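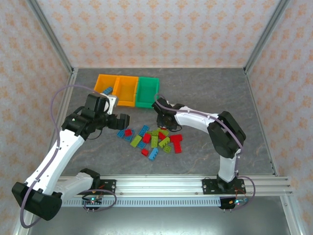
The Tidy Home Will Cost You

The starter kit from Prelar costs $267 and contains, once you get through the tissue paper, a lot of boxes. Some have lids. There is a sheet of labels, a pen that writes on the labels, and a booklet about how your home will feel when you are done. The booklet is the longest thing in the package.

I have been reading booklets like this for years, and I have bought more of the boxes than I care to admit. My hall closet holds the remains of at least four systems. Each one was going to be the last.

Home organizing used to be a chore you put off until August, when it was too hot to go outside. Now it is a shopping category. Zokis sells a drawer divider for batteries and another, slightly wider, for the chargers that were supposed to replace the batteries. Xia, which began with spice jars, offers a monthly plan under which new containers keep arriving at your door. A company whose product is less clutter has found a way to mail you clutter on a schedule, and people give it five stars.

The sales pitch leans heavily on time. Promanard, an app that lets you photograph your belongings and assign each one a place, promises to save its users 30 minutes a day. I asked the company where the number came from and got back a link to the page where I had first read it. I used the app for over a month anyway. I cataloged the kitchen and most of the bathroom, and I can report that it is possible to spend an entire evening deciding whether a flashlight is a tool or an emergency supply. The app would like it to be both, but that takes the paid version, which goes up to 3000 items.

Do any of these things work? A little. A box by the door for keys is a good idea, as it was when the box was a chipped bowl. Putting like with like makes things easier to find. Your grandmother knew this and kept her buttons in a cookie tin.

What I doubt is the larger claim, that sorting your stuff will sort out the rest of you. The booklets are full of it. Calm shelves, calm mind. They rarely mention the job that eats the evenings, the apartment with two closets, or the children who have their own ideas about where a shoe belongs. Those problems don't fit in a bin, and the bin people have nothing to sell you for them.

They are also shy about throwing things out. Prelar gives the subject one paragraph, near the back, after the page on stackable lids. I can see why. A household that gets rid of half its sweaters has no use for a sweater box.

So before ordering anything, try emptying one drawer onto the bed. Get rid of what you can, put the rest back, and leave it alone for a few weeks. If you still want dividers — and you might — cut down a cereal box. Mine has held up fine, though one corner is starting to go and I will have to eat more cereal.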